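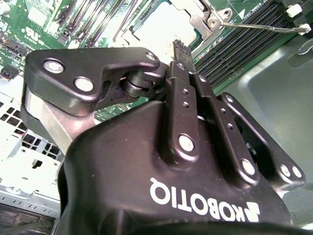 Open computer chassis, Vurnness office.

12 Aug 2026

The records office at Vurnness began its annual inventory of retired equipment this morning. Lies Van der Linden presided over the opening meeting and confirmed that 454 items remain on the register - 47 of them awaiting a decision on disposal. The Van Leeuwen contract, signed in February, was reviewed and left unchanged.

Staff are reminded that asset tags must stay in place until the register is closed. The question of storage fees was put off again, to my regret. 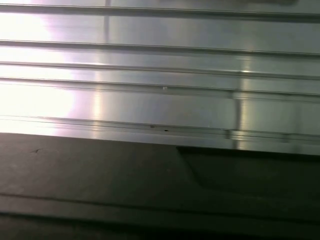

Afternoon

Correspondence with Jutton resumed after lunch. Their revised quote for shelving came to 700 dollars, delivery included. I replied with two questions on the terms and filed a copy.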